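Git LFS: old files still counted after I removed them from tracking

Posted by Violeta Ledesma
March 19, 2024

I set up LFS on a repository called drelemell a while back and tracked *.png and *.psd. Later I decided the PNG files were small enough to live in normal Git, so I ran

git lfs untrack "*.png"
git add .gitattributes
git commit -m "Stop tracking png in LFS"

New clones still download all 373 PNG files through LFS, and git lfs ls-files still lists them. I have tried deleting the local .git/lfs folder and cloning again. Same result. I am on Linux. The remote is self-hosted and I have admin rights on it. How do I turn these back into regular files?

Radomír Tichý

Did you push the .gitattributes change? Check that first. If it is pushed, delete the files, commit, add them again, commit. That worked for me.

Pauline Nuttall

The untrack command only edits .gitattributes. It does not touch what is already committed, so every existing PNG is still stored as a small pointer file. You have to make Git add them again under the new rules.

If you don't mind the old commits keeping their pointers, do this from a clean working tree on your main branch:

1. Make sure the real files are present locally.

git lfs pull

2. Open one or two of the PNG files in an image viewer. A pointer is a short text file and won't open as a picture.

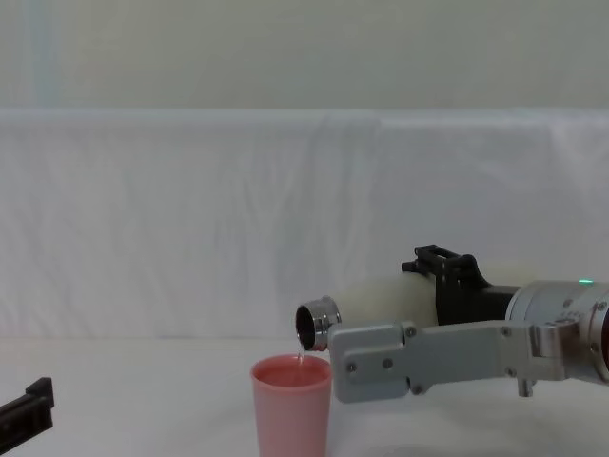
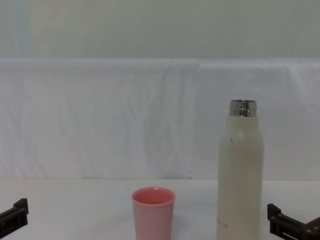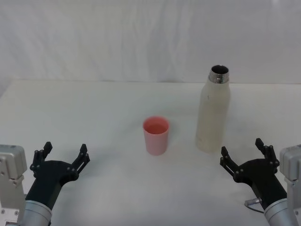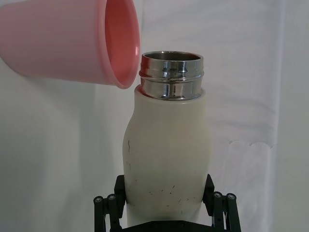 3. Re-add everything with the current attributes.

git add --renormalize .
git status

The PNG files should show as modified. If nothing shows up, look for a second .gitattributes in a subfolder. Ours had one that still matched *.png.

4. Commit and push.

git commit -m "Store png as regular files"
git push

5. Run git lfs ls-files again. Only the PSD files should be left.

If you want the pointers gone from the whole history, the command is

git lfs migrate export --include="*.png" --everything

That rewrites commits. Everyone has to clone again and you have to force push. Make a mirror backup before you try it. I did it once on a repository with 3,422 commits and two people pushed their old branches back the same afternoon, so tell your team first.

Neither method frees space on the server. How you clear out unused LFS objects depends on what software you host with.

Uriel Paredes

Pauline's steps 1 to 5 worked here on Git for Windows. I had to close my editor before the renormalize because it was holding .git/index.lock. Other branches still have the pointers until you merge main into them, and I got conflicts on 2 files that had been changed on both sides. For those I used git checkout --theirs with the file path, then git add, to take the version from main.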